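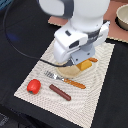

Place setting, with cheese, pepper and sausage

Got the play-food bits onto the woven mat at last, and I do like it on the black table – the red pepper fairly shouts at you. The fork handle reads well too, though the tines go very pale against the weave. Must ask Zixuan Ren if the Feng mats come in anything darker. 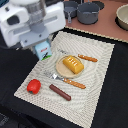

Skomitz workshop, April

Bread on the plate today! It's a good fat loaf with the little white slashes along the top, and it takes up more of the plate than I'd reckoned on. Knife above, fork below, both lying the same way. Not how my gran laid a table, but I'm leaving it. The little blue carton is still my favourite thing in the box.

Mat is 39 cm on the short side by my tape. Write that on the lid, I keep forgetting. 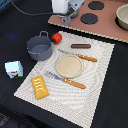

Grey pot, tomato and the rest, stove board at the back

Pot wants to live half on the mat, half off, so I've stopped arguing with it. Sausage next to the knife is fine. Still to do: a bag for the cutlery, a second plate, and find out who had the Varkovero catalogue.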